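Varnorent Adds Slow-Release Bulb and Perennial Feed to Fall Line

FLESTEN, 10/15/21 — Varnorent, a maker of garden soils and plant foods, said today that its new slow-release feed for spring bulbs and perennials is now shipping to independent garden centers. The product, sold under the Duda name, is meant to be worked into beds in the fall, when tulips, daffodils and alliums go into the ground.

Duda Bulb and Perennial comes as a dry granule in two bag sizes. The smaller bag covers 60 square feet of bed and the larger covers 100. Both carry a planting depth chart on the back panel.

"People plant bulbs once and then forget them for years," said Martti Harju, product manager at Varnorent. "The first spring is fine, because the bulb already has what it needs. By the third spring you get leaves and not much else. We wanted a feed that goes in at planting time and can be spread on top each fall after that."

The granules were tried over three growing seasons at the company's Fedton trial garden, where 3,525 bulbs were planted in raised beds and open ground. Beds were fed at planting and again each November. Half of the tulip beds had heavy clay soil, and the rest were sandy loam.
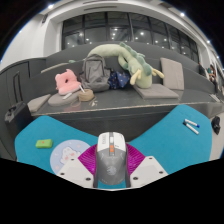
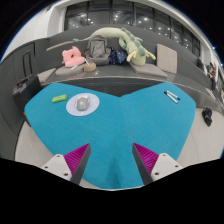
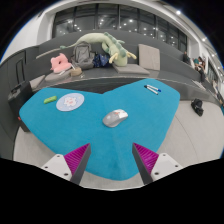 The felt-like surface, with two open gripper fingers in the second and third pictures.

Varnorent recommends mixing the feed into the soil below the bulb and covering it with an inch of plain soil before planting. For established beds, it can be scattered over the surface once the foliage has died back, then watered in. Gardeners in areas where the ground freezes early should finish feeding while the soil can still be worked with a hand fork.

The feed can also be used on peonies, daylilies and hostas. It should not be used on seedlings or in containers smaller than a gallon.

"Peonies were the ones I was watching," said Lenni Nieminen, who manages the Fedton garden. "They don't like a lot of nitrogen — you end up with big floppy plants. We cut the rate twice before we settled on what is in the bag."

The product will be carried by 1,253 garden centers and farm stores this fall. Stores that already stock Varnorent potting mixes can add it to their regular order. Shelf signs and a counter pad of planting charts are sent with the first case at no charge.

A liquid version for container plants is being tested at Fedton. No release date has been set.

Garden centers that want samples should contact their Varnorent sales representative or write to the Flesten office.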